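Home | Rooms | Laundry | Opinion | Contact

Filed under: Bedding & Linen

The case for a patterned duvet cover 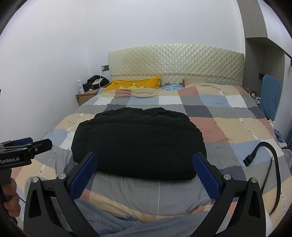 Plain covers hide nothing

Jan 20, 2020

A white duvet cover shows every crease and every bit of lint. A large check in beige, dusty pink, pale blue and grey shows far less, even when the bed is rumpled. I consider this the main technical argument for pattern, and it is seldom made. Catalogues sell colour as mood. I would sell it as tolerance.

My own test was modest. I used a plain cover from Jukwood and a checked one from Drusterer, both washed at the same setting, for 36 washes each. The plain one looked tired by September. The checked one had faded by a similar amount, but the change was hard to find without a new cover beside it.

The check also helps with folding. Squares give you a straight line to fold against, and with a double cover some 200 cm wide that saves a second attempt.

The bed as a work surface

Dark items are the other matter. A black blanket or jumper left folded on a pale check is easy to see and gets put away. On a charcoal cover it stays there until bedtime. Anyone who sorts clothes on the bed should choose a light ground colour and keep the darker greys to the stripes.

Thread count matters less to me than either point.

Previous | Next | Back to Opinion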